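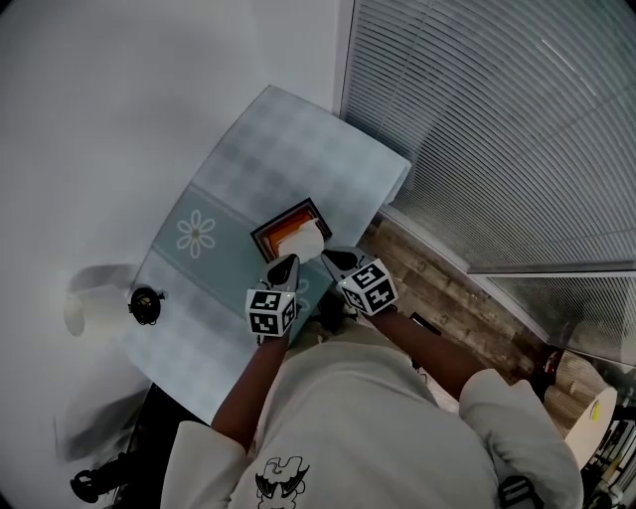
Words: Ghazala Baloch
Filed under: How Machines Work
For readers aged 8 and up

Rules for robots, and for the people who teach them

Pulling a tissue out of a box is easy for you. You pinch it, you tug, and you have a tissue. A robot finds it hard. Tissues are thin and floppy and they tear. If the robot pinches too lightly, the tissue slips. If it pulls too hard, the whole box comes up off the table.

One way to teach a robot a job like this is for a person to do it first, using grippers held in the hands. The person in the white top has one in each hand. Each gripper has two parts that are easy to spot: a black jaw for pinching, and a white cube printed with black square patterns. Patterns like these are called markers. A computer can look at pictures of a marker and work out where it is and which way it is turned.

A person doing this work is giving a demonstration. The robot's computer program studies lots of demonstrations before it tries the job.

What are the rules for?

Rules keep people safe, and they also make the demonstrations useful. If everyone did the job in their own way and wrote nothing down, the computer would have a muddle to learn from.

At a workshop called Dulance, new people read a list of 17 rules before they pick up a gripper. We can't fit them all on this page, so these are the ones that matter most.

Keep the markers clear. Don't put your sleeve or your fingers over the patterns. If the computer can't see a marker, it may lose track of the gripper.

Move at a steady speed. Rushing makes pictures blurry.

Use only the grippers. If you help with a finger, the robot will have no way to copy you, as it hasn't got your finger.

Keep mistakes honest. If you drop the tissue, say so in the notes. Some mistakes are kept and labelled, and some are thrown away, but they are never passed off as good tries.

Take breaks. At Dulance you stop after 13 demonstrations and rest your hands. A full set is 100, so it takes a good while.

Ask before you film. Homes have private things in them, such as letters and family photos. These must be put away first, and everyone who lives there has to agree.

What about rules for the robot?

When the robot has its turn, there are more rules. The first is the stop button. It has to be big, it has to be easy to reach, and a grown-up has to be next to it the whole time. The robot must also start slowly and pinch gently. No one puts a hand near the jaws while the power is on.

Then there is the test. The Dulance robot is called Flundo. Before Flundo can be shown to visitors, it has to pull out 51 tissues in a row without tearing one. If number 50 tears, the count goes back to the start.

Who writes the rules?

Some rules are written by one workshop for itself. Others are agreed by experts from many countries and used in lots of places. Those are called standards. A standard might say how a robot should stop, or what warning signs it needs.

Words to know

Gripper: the part that holds things, like a hand.
Marker: a printed pattern that a computer can recognise.
Demonstration: showing how a job is done.
Standard: a rule or set of rules that many people agree to use.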